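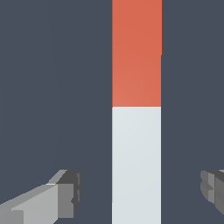
## Ticket 347 – Bar off-centre between the fingers in the wrist view

**Site:** Pladasdale, simulation suite
**Cell:** Fedoruk, simulated cell, single arm with two-finger gripper
**Software:** Sterkis cell model
**Supplier support:** Tranden service desk
**Handled by:** Nazar Koval
**Opened:** May 2026
**Priority:** Normal
**Status:** Resolved, with one item left open

### Fault as reported

The site reports that the orange and white bar does not sit midway between the gripper fingers when the arm is sent to its approach position. In the wrist view the space between the left fingertip and the pale part of the bar is plainly wider than the space on the right. When the gripper is commanded to close, the right finger meets the bar first and pushes it sideways before the left finger arrives. The bar is then gripped at a slight angle and the placing step fails.

The fault occurred in 9 of the runs kept by the site. No error code is raised. The site asks whether the fault lies in the gripper model, the bar or the approach position.

### Information requested from the site

1. The cell file in use, with its revision.
2. The stored approach position.
3. The tool offset entered for the gripper.
4. A side view of the wrist at the same stage of the job.

All four were supplied. The cell file was last revised in September, when the gripper was replaced in the model by a newer one. The tool offset had not been changed at that time.

### Log

**Entry 1 – Gripper model**

The gripper was opened and closed with no part present. Both fingers travelled the same distance and met on the centre line of the wrist. The finger shapes are mirror copies of one another and no difference in length was found. The gripper model was ruled out.

**Entry 2 – Bar**

The bar was loaded alone. Its position in the cell file agrees with the site's drawing and its width is correct. The two coloured sections are separate bodies joined by a fixed link, and the link was found to be sound. The right-hand side of the bar shows a very small step in the wrist view. It was examined at a higher drawing resolution, where it does not appear, and no further action was taken on it.

**Entry 3 – Side view**

The side view was used to check the wrist against the parts of the cell. The tan block directly below the wrist rim was queried, as the site's drawing does not name it. The site confirmed that the block belongs in the cell and is to be left as it is.

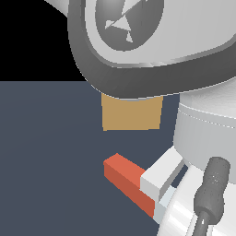

*Side view of the wrist, with the tan block under the rim and the orange-red bar lower down.*

The arm links and the cable connector were compared with the supplier's arm file and agree with it. The black area at the upper left is the part of the view where nothing has been defined, and it is normal for this cell.

**Entry 4 – Tool offset**

The tool offset in the cell file was found to be that of the former gripper. It differs from the figure for the present gripper by 5 mm across the line of the fingers. The arm was therefore going to the correct stored position with the wrong tool centre. The direction of the error agrees with the wider gap on the left.

The following steps were carried out on a copy of the cell file:

1. Stop the job and return the arm to its home position.
2. Open the tool table and select the gripper in use.
3. Replace the sideways offset with the figure from the gripper's data sheet. The other offsets are to be left alone.
4. Save the file under a new revision number and reload the cell.
5. Move to the approach position at low speed, with the gripper open.

It should be noted that the new offset is not applied until the cell has been reloaded. The site had tried the same correction earlier without reloading – hence the remark in the original report that the offset "has no effect".

**Entry 5 – Shadows**

While the side view was in use, the site raised a second matter. The bar appears to float over the slate surface and it is hard to judge its height by eye. 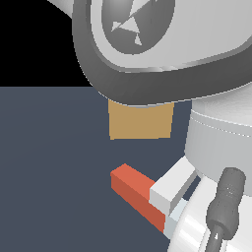 *Bar and white block in the side view. No shadow is visible beneath the bar.*

The position data were read directly and the bar is at its stated height. The lack of a shadow is a matter of drawing and has no bearing on contact between parts. Operators are asked to read the height from the position panel and not to adjust it by appearance. A request to switch on shadows for the side view has been passed to Tranden as a separate item.

**Entry 6 – Trial of the corrected file**

The complete job was run with the new revision. Both fingers reached the bar together in every run and the placing step was completed each time. The trial was then repeated by the site on its own machine, with the same result.

### Cause

Tool offset not updated when the gripper model was replaced.

### Action by the site

- Withdraw the former revision of the Fedoruk cell file from the shared folder.
- Enter the new offset in the cell record, with the name of the person who made the change.
- Check the tool table whenever a gripper model is replaced, and reload the cell before any trial.

### Open item

Shadows in the side view: awaiting a reply from Tranden. Ticket 347 will be closed when the site has confirmed that the former revision is withdrawn.

*N. Koval*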